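Last updated 31st January

Barbieri on the back four, the press and a pitch that drains to one corner

Corrado Barbieri has coached the Rurkley girls program through six seasons, the last two with a zonal back four that gave up fewer goals than any side in its league. He agreed to go through the defensive work in some detail. The conversation took place over two sessions and has been shortened.

The first subject was spacing. Rurkley's back line holds a width of 52 yards when the ball is in the opposing third and closes to half of that once the ball crosses midfield. Barbieri sets the distance with flat cones in preseason and takes the cones away before the first match.

"The number is for me," he said. "The players learn it as a picture. If the right back can't reach the center back with a firm pass on the ground in two touches, she is too wide. That's the test they use on the field."

He marks the trigger for closing up as the opponent's first forward pass, regardless of who plays it. Before the change, the trigger was the position of the ball, and the line tended to move late.

"We were reacting to where it was. A forward pass takes a second or so to arrive, and a second is three or four steps for a fullback. We were giving those steps away."

Center back Annunziata D'Amico calls the line. Last year the goalkeeper did it, and Barbieri said the goalkeeper's voice did not carry to the far fullback when the wind was up. D'Amico uses two words, "step" and "hold." A third call, for dropping, was removed in July after players confused it with the call for marking a runner.

"If nothing is said, they drop," Barbieri said. "Dropping is the default. You only need words for the other two."

The press in front of the line is more conservative than it looks. Rurkley commits two forwards and one midfielder, and the other midfielders stay goal side of the ball. Assistant coach Gordon Desjardins logs each press from the bench as won, broken or reset. He recorded 336 over the season. Barbieri would not give the split but said the share marked as reset was the one he looks at.

"Won presses depend on the other team. Broken presses, same thing, partly. A reset is our decision. If resets go down and goals against go up, we're chasing."

Asked about the loss to Benedetti, in which Rurkley conceded three times from corners, he said the marking scheme was sound and the starting positions were not. The near-post player stood a yard inside the line of the six-yard box when she should have stood on it. The first two goals came through that gap. The third was a second ball that fell behind D'Amico.

"We walked through it the next day, slowly, with no jumping. Then at half speed. We didn't run it full speed until the following week. You don't learn a starting position at full speed."

Set pieces now take the last 50 minutes of one practice each week. Corners against come first, then wide free kicks, then throw-ins in the defensive third. Corners for are handled by Desjardins with a separate group.

The home field is a factor. It slopes toward the southeast corner, and water collects there after rain. Barbieri picks the end before the coin toss and tells his captain which way to go. In wet conditions he prefers to defend the low corner in the first half, while the surface still has some grass on it.

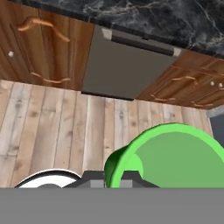 Amos Esposito

On conditioning, Barbieri has cut volume. Preseason once included long timed runs. It now has repeated shuttles of no more than 700 yards in total per session, with full rest between sets. The defenders do a shorter version that includes backward running and a turn to each side.

"A center back in our system doesn't run far. She turns a lot. If she can only turn well over her left shoulder, the other coach will find that by halftime."

He was asked whether the zonal system would survive the departure of D'Amico and both fullbacks, all seniors. He said the replacements had trained with the starters since the middle of the season, one at a time, so that any one of them always had three experienced players beside her.

"They'll be late on the step for a month. I'd expect that. I would start the line five yards deeper and move it up when they're ready."

The opening match is away to Uketti, who play a single forward and two wide midfielders who stay high. Barbieri said he had not decided whether the fullbacks would follow them.

14 shares
3 comments

Živko Jurić
Interesting on the default drop. We use the opposite with our U15s, silence means hold, and we get beaten over the top twice a game. Might try it this way.

rurkleyparent
The third Benedetti goal was offside from where I was standing. Good article otherwise.

farpost4
Would like to know how the resets are logged. Is a press counted if the ball goes out for a throw?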